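Trarside College students enter household tidying arm in Sullent Student Robotics Challenge
Senior mechatronics class to compete in the bedroom task, open division

TRARSIDE, Tuesday. The senior mechatronics class at Trarside College has completed the qualifying stage of the Sullent Student Robotics Challenge and will compete in the open division final in March. The class is entered in the bedroom task, in which a single robot arm must clear clothing from a bed and place it in an open box without a person touching the arm, the clothing or the box.

The team of 8 students has worked on the entry since the start of the school year under the supervision of mechatronics teacher Pushpa Saxena. Students were responsible for the gripping strategy, the camera calibration, the control software and all test records. The arm is on loan to the school for the length of the program through Barnesach, the regional equipment library for secondary schools.

The bedroom task is scored on the number of garments placed in the box within 10 minutes. Points are deducted when a garment is dropped on the floor, when the bedding is pulled off the mattress, or when the arm contacts the bed frame. Teams are not told in advance which garments will be used or how they will be arranged. Judges may use any colour or fabric, and patterned bedding is permitted.

"Rigid objects have a shape you can plan around. A jumper has a different shape every time you put it down," said Ms. Saxena. "The students spent most of the first term finding out how many of their assumptions came from working with blocks and cans." 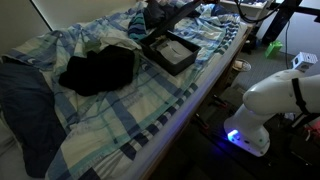 The software, which the students have named Eshun, divides the task into three steps. The first separates clothing from bedding using colour and depth data. The second selects a grasp point near the highest fold of the garment. The third lifts the garment a short distance and checks the wrist load before moving to the box. If the load is higher than expected, the arm is assumed to have caught the duvet, and the garment is released and approached again from another side.

Student software lead Etornam Frimpong said the load check was added after early trials in which the arm repeatedly dragged bedding along with the garment.

"From above, a fold in a duvet and a fold in a shirt look much the same to the program," said Frimpong. "We tried to fix it with better lighting and got a small improvement. Weighing the lift before moving gave us a much larger one."

In the qualifying stage, each team submitted a log of 20 consecutive runs together with its source code and a written safety procedure. Trarside College reported a placement rate of 80 per cent across its runs. Dark garments accounted for most of the failures. Depth readings on black fabric were less complete than on lighter fabric, and the program in some cases treated a single garment as two.

Lamisi Laryea, who manages testing for the team, said the remaining weeks would be spent on dark fabric and on recovery from failed grasps. "At the moment a missed grasp costs us too much time, as the arm goes all the way back to its start position," said Laryea. "We want it to try again from where it is."

All testing is carried out at reduced speed, with a student stationed at the stop button and a second student keeping the written log. The arm does not run unless both positions are filled. The same procedure will apply at the final, where teams must supply their own operators.

Kalevi Hirvonen, technical coordinator of the Sullent Student Robotics Challenge, said the bedroom task was introduced this year to replace the block sorting event.

"Block sorting had reached the point where most entries looked alike," said Mr. Hirvonen. "Soft goods are harder to standardize, and the scoring took longer to write, but the entries we have received show a wider range of methods."

The team will publish its source code and full run logs after the final, including failed runs. Salamatu Dogbe, principal of Trarside College, said the school intends to offer the project again next year and to open it to students in the grade below.

Schools wishing to borrow the team's test procedure or visit a practice session may contact the mechatronics department through the Trarside College main office.

Media contact:
Pushpa Saxena
Mechatronics Department, Trarside College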